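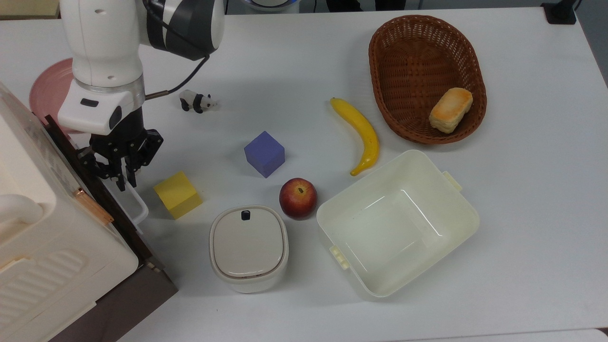
Brazo robótico blanco con pinza negra de dos dedos sobre una mesa blanca.

Cuaderno de campo | Mantenimiento industrial
Septiembre. Redacción técnica de Rieger
2 comentarios · Compartir

Entrada de las 19:40. Concluye la segunda jornada de inspección en la subestación de Kulside. La delegación de Rieger accedió al recinto a primera hora, una vez firmado el permiso de trabajo y comprobado el enclavamiento de la celda de llegada.

Se revisaron los 3 transformadores de la planta alta. En el central se tomó muestra de aceite para su análisis en el laboratorio de Surkutum; el indicador de nivel marcaba por debajo de lo consignado en la visita anterior, extremo que se ha hecho constar en el parte. Los otros no presentan incidencias, salvo la pintura de los radiadores, levantada por la sal en la cara orientada al mar.

La tarde se dedicó al registrador Plorkum. El equipo acumula 1.270 eventos sin clasificar desde la última descarga, en su mayoría avisos de comunicación de escasa duración. Se acordó con la explotación local que dichos avisos se agrupen por origen antes de remitir el informe, a fin de que las alarmas de protección no queden ocultas entre ellos. La memoria admite 4.000 registros, de modo que existe margen suficiente hasta el cierre del trimestre.

Debe anotarse una discrepancia entre la hora del registrador y la del centro de control. La corrección se aplicó a las 16:15 y quedó reflejada en el libro de la subestación. Procede verificar mañana si el desfase se reproduce tras el reinicio nocturno.

El viento dificultó los trabajos en el parque exterior y obligó a aplazar la revisión de los seccionadores. Quien suscribe confiaba en completarla hoy, y lamenta el retraso, dado que el camino de acceso se cierra al tráfico pesado a mediodía.

Pendiente para mañana: seccionadores, segunda lectura del nivel de aceite y devolución de las llaves de la caseta. El alojamiento en Kulside continúa sin calefacción; se ha reiterado la solicitud por escrito.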